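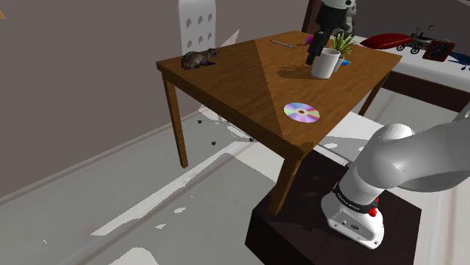
Kapitel 7
Holz und seine Oberfläche

Wer zum ersten Mal mit der Hand über ein frisch gehobeltes Brett streicht, der merkt schnell, dass Holz ein lebendiger Werkstoff bleibt, auch wenn der Baum längst gefällt ist. Es quillt, es schwindet, es dunkelt nach -- und manchmal knackt es nachts im Wohnzimmer, dass man erschrickt! In den vorigen Kapiteln haben wir uns mit dem Aufbau des Stammes beschäftigt, mit Splint und Kern, mit Früh- und Spätholz. Nun wollen wir uns (endlich, werden manche von Ihnen denken) der Frage zuwenden, wie man eine Fläche so behandelt, dass man lange Freude an ihr hat.

Zwei große Wege stehen uns offen. Öle und Wachse dringen in die Poren ein oder legen sich als dünner Film darüber, und die Maserung tritt dabei meist wärmer hervor. Lacke dagegen bilden eine geschlossene Schicht, die Wasser und Rotwein gelassener hinnimmt, sich aber schwerer ausbessern lässt.

Für die Übungen genügt ein Probebrett von etwa 30 cm Länge, dazu Schleifpapier bis Körnung 300 und ein fusselfreies Tuch. Schleifen Sie bitte immer in Faserrichtung, auch wenn es quer so viel schneller geht.

7.1 Das Vorbereiten der Fläche

Bevor wir zur Dose greifen, muss das Brett ganz trocken und staubfrei sein.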